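Teaching by Remote Control: Gallery from the Simulated Rooms

Ottilie Hämmerli and I spent the autumn recording demonstrations for Altum, our small project on teaching a robot arm household tasks. All of the work on this page was done in simulation. One person drives the arm with a hand controller, the computer stores every movement, and later a program tries to learn from what was stored. By the end of October we had kept 149 demonstrations out of 200. The pictures come from the view that the driver has, looking past the fingers of the gripper.

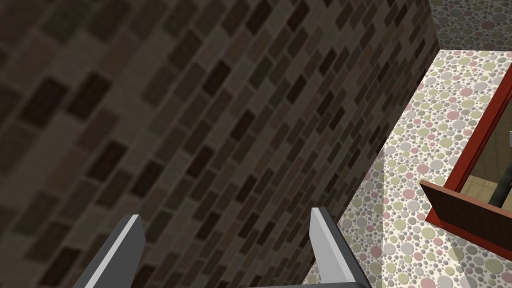 Wrist view in the simulated room, gripper open. Dark tiled wall ahead, red frame at the right.

A demonstration in our project lasts 47 seconds at most. After that the recording stops by itself and the driver must begin again. In the first week this happened to me very often, because I moved the arm in small nervous steps and looked at the clock too much. Ottilie learned to drive before me and she has a calmer hand. She advised me to make one long movement, then wait, then make the next one. Her recordings are also easier to cut into parts afterwards. 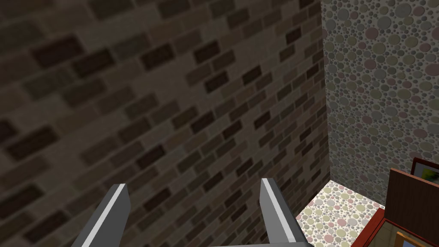 Turning the wrist is the part of remote driving that new people find most difficult. The hand of the driver stays level on the desk, but the view on the screen can lean very far, and then "left" on the controller does not feel like left any more. I tell beginners to look for a line they can trust. In this view I would take the corner where the brick wall meets the wall with the dots, and bring it upright again before going near the dark wooden furniture at the lower right. We practise this for three sessions before we save anything — it is a little boring, but the later recordings are much smoother.

The sessions are on Wednesday afternoon. If you would like to try the controller, please write to Ottilie first, so that she can prepare an account for you. More galleries from Altum will be added when the next rooms are ready.

Text and selection: Liesl Steiner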